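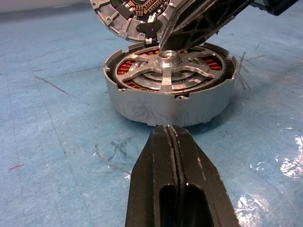 Zerlegen als Dienstleistung: Warum ich den Jitar trotzdem nehmen würde

10. Juni 2019

Karamanlidis vermietet seit dem Frühjahr einen zweiarmigen Roboter namens Jitar, der alte Elektromotoren auseinandernimmt. 382 Euro am Tag, Einrichtung inklusive, und ich hab mich erst mal kaputtgelacht. 382 Euro! Dafür schraubt mir unser Pankaj Nautiyal eine halbe Werkbank leer und kocht zwischendurch noch Kaffee.

Inzwischen sehe ich das anders. Ein bisschen jedenfalls.

Beim Zerlegen ist ja selten die Kraft das Problem. Wenn der Deckel mit der Platine vom Gehäuse wegkommt, hängen da gern noch Stecker und Isolierband dran, und wer jetzt ungeduldig zieht, hat Schrott in der Hand. Der Jitar hält den Deckel schräg und wartet, bis man ihm sagt, wie es weitergeht. Das nervt (mich sehr), aber die Kupferwicklung darunter bleibt heil. Und die will ich schließlich haben!

Was mir nicht passt, ist die Preisliste. Neun Gehäusetypen sind dabei, jeder weitere kostet 300 Euro Anlernpauschale. Wer wie wir alles annimmt, was auf den Hof rollt, zahlt sich dumm und dämlich. Umesh Bisht vom Vertrieb meinte am Telefon, ab Juli komme ein Paket für gemischte Ware – na, schauen wir mal. Rerus bietet so was schon an, allerdings nur mit einem Arm, und damit möchte ich keinen verklebten Deckel abnehmen müssen.

Die Greiffinger finde ich übrigens richtig gut. Schmal genug, um an den Rand zu kommen. Ersatz gibt es einzeln, Bestellnummer 2514, und den Wechsel hab sogar ich hingekriegt.

Kaufen würde ich das Ding nicht. Mieten, wenn sich ein Stapel gleicher Motoren angesammelt hat: ja, sofort. Für den Kleinkram bleibt Pankaj zuständig, der war über die Nachricht auch nicht unglücklich.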